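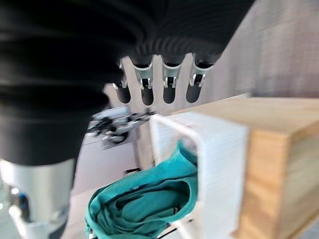
Issa Sleiman replied at 9:40 that visitors would be admitted in groups of 22, and asked whether the hand fault should delay the first laundry demonstration.

**Ticket 1888 — Wilance open day, April**
Status: monitoring
Assigned to: Elias Rizk

The operator console logged error 266 on the right hand during rehearsal. The Nisero controller was restarted and the finger calibration repeated. The error did not return over 5 test cycles.

The demonstration is to proceed as scheduled. Visitors are to remain behind the barrier while the arms are powered — the Boutros group included.

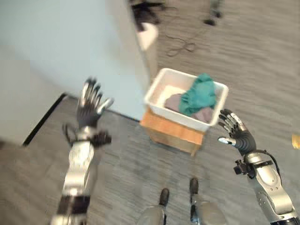
*Demonstration station: bin with laundry on the wooden box, both hands in view.*

Please record any recurrence on this ticket with the time and the joint number. The colour-coded fault sheet is kept at the console. Dirkivov has been asked to supply a replacement finger cable.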